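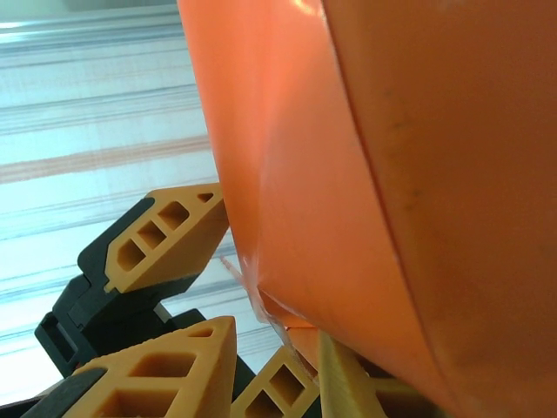 Wrist-camera view at close range, with latticed yellow-orange plastic pieces at left.

Two-arm cell: findings on the August gripper fault

The Handling Laboratory at Tillis has closed its review of the fault that stopped work on the two-arm cell in August. No one was hurt. The cell was out of service for 14 working days, and the review has led to several changes in how the arms are checked, started and handed over between shifts. Members of other groups who use similar equipment are asked to read this notice in full.

The fault occurred during a long series of handling trials for the Lulano project. In trial 728, the left gripper received a command to open and did not do so. The arm then began its return move with the fingers still closed on the item. The operator on duty pressed the stop button, and both arms held position. The item was released by hand after power had been removed, in line with the posted procedure.

The first report put the event down to a software delay. Mi-kyung Baek, who led the review, did not accept this explanation, as the log showed that the command had been sent and acknowledged on time. Her group took the gripper off the arm and ran it on a bench supply. It opened and closed normally while the cable lay straight. When the cable was bent near the connector, the gripper lost power for short periods and then recovered without raising an alarm.

The cause was a broken conductor inside the gripper cable. The cable had been tied too tightly at the last joint, and each full turn of the wrist had pulled on the same short length. The outer jacket showed no damage, and the monthly visual check would not have found the break. A search of earlier logs turned up 23 short power losses on the same arm. All of them had been recorded as communication warnings and cleared by the operator at the time.

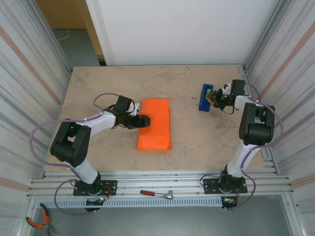

The review also considered the layout of the cell. Both arms share one tabletop, and their working areas overlap toward the middle. Under the old settings, a fault in one gripper did not stop the other arm. On the day of the fault the second arm was idle, but the review found that it could have moved into the path of an arm still carrying an item. This is the finding the laboratory regards as most serious – the cable was a simple repair, while the missing link between the two controllers had been in place since the cell was commissioned.

The following changes are now in effect.

A loss of gripper power on either arm stops both arms. The stop can be cleared only by a person standing at the cell.

Gripper cables are to be routed with a free loop at each joint. Ties may hold the cable to the links but may not be placed across a joint.

Communication warnings are entered in the shift record. If 2 warnings appear on the same arm in one shift, the arm is taken out of use until it has been inspected.

Cables are tested electrically each month while the wrist is moved through its full range. The visual check remains in place as well.

Tools and loose items are to be cleared from the table and the front rails before the arms are powered for a trial.

Replacement cables were supplied by Sundaram and have been fitted to both arms. The Lulano trials have resumed at reduced speed and will stay there until the new stop function has been tested at the Pokside site, where a second cell of the same design is in use. Trials recorded between the first logged power loss and the date of the fault have been marked in the data set – groups that have already drawn on them should contact the laboratory before publishing results.

The full report is available from the laboratory office on request.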